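Galley Tips for a Week on a Charter Boat

A yacht galley works like a small kitchen that leans. Most of what you do at home still applies, with a few changes in how you shop, stow and cook. These tips come from several seasons of island charters on sailing yachts and motor yachts between 40 and 60 feet, mostly with guests who had never cooked aboard before.

Before you shop

Ask the charter company for the galley inventory and a photo of the fridge with the door open. The listed capacity tells you very little. Top-loading fridges hold more than they seem to, but whatever goes to the bottom stays there until Wednesday.

Write the menu by meal, not by ingredient, and plan on eating ashore a few nights. People overbuy on the first day and then throw away lettuce on the last. For a week with six aboard, we plan five dinners, seven breakfasts and six lunches. Lunch is always cold.

Check whether the stove is gas or electric. An electric stove usually means running the generator, and many anchorages get unfriendly about generators after 9 p.m. If yours is electric, cook the long dishes in the afternoon while the batteries are charging anyway.

Packing and cardboard

Leave cardboard on the dock. Cockroaches lay eggs in the folds of boxes, and one case of beer is enough to start a problem. Unpack everything into bags or crates before it goes across the gangway. Egg cartons count as cardboard. Use plastic egg holders, or transfer the eggs to a lidded tub lined with a dish towel.

Rinse fruit and vegetables in a bucket on the dock and let them dry completely before stowing them. Bananas go in last, in their own net, away from everything else. They ripen the rest of the fruit faster than you can eat it.

Take rice, flour and pasta out of paper bags and put them in screw-top jars. Plastic jars are better than glass. Tape a label to the lid and the side, so you can read it from above or from the front. Cut the cooking time off the package and drop it in the jar.

Preparing food ashore

If you have a kitchen or a rental apartment the night before boarding, use it. Two hours of work on a steady surface saves most of a day aboard.

Brown ground meat, cool it in a shallow pan and freeze it flat in zip bags. Flat bags thaw quickly and stack well. Make one pot of chili or curry and freeze it in the same way. Chop onions and peppers, but leave tomatoes whole. Marinate chicken in the bag it will be frozen in.

Clear the whole table before you start and wipe it down with hot soapy water, then again with clean water. Lay the food out by day, first dinner at one end and last dinner at the other, and pack it in reverse. The last dinner goes to the bottom of the cooler.
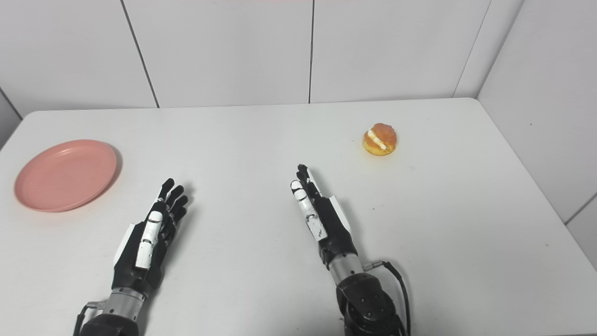
Keeping the fridge cold

Load the fridge with food that is already cold. Warm drinks are the usual reason a boat fridge fails to keep up. Give drinks their own cooler on deck and top it up with ice when you stop for fuel or water. The deck cooler gets opened constantly, and the fridge should not be.

A 30-quart cooler is enough for a day's drinks for four people. We used a Hatell for years and now have a Zolano, and there is little difference between them apart from the drain plug. Buy a spare plug. Drape a wet towel over the lid in the afternoon and keep the cooler out of direct sun.

Do not drain the meltwater while there is still ice in it, unless food is sitting in the water. Keep meat out of the drinks cooler altogether.

Cooking at anchor and underway

Use deep pots and fill them no more than halfway. If the stove is gimbaled, unlock it before lighting a burner and check that it swings freely with nothing wedged behind it. Put the pot clamps on even in a calm bay. A ferry wake arrives without warning.

Never cook in a bathing suit. Wear an apron and closed shoes when there is boiling water on the stove. Pour hot drinks with the mug standing in the sink, never in someone's hand.

Shut off the gas at the bottle or the solenoid switch after every meal. Tarmo Hunt, who skippered our first two charters, had the cook call out "gas off" and would not start the engine until he heard it. We still do it that way.

A damp dish towel under a cutting board keeps it from sliding. Damp towels under plates work too.

Saving water

Wash dishes in one basin of soapy water and rinse in another. Scrape plates well first, and wipe greasy pans with a paper towel. Clean offshore seawater is fine for a first wash of pots, but do not use harbor water for anything that touches food. Finish with a fresh-water rinse or the cutlery will spot with rust.

Pasta takes a lot of water. Couscous takes very little and is ready in five minutes.

Trash

Crush cans and rinse them in seawater so they do not smell. Keep food waste in a small lidded bin and empty it into a tied bag each evening. Many smaller islands have nowhere to take trash or charge by the bag, so ask before you carry it ashore. Double-bag anything that held fish, and freeze shrimp shells until you reach a marina.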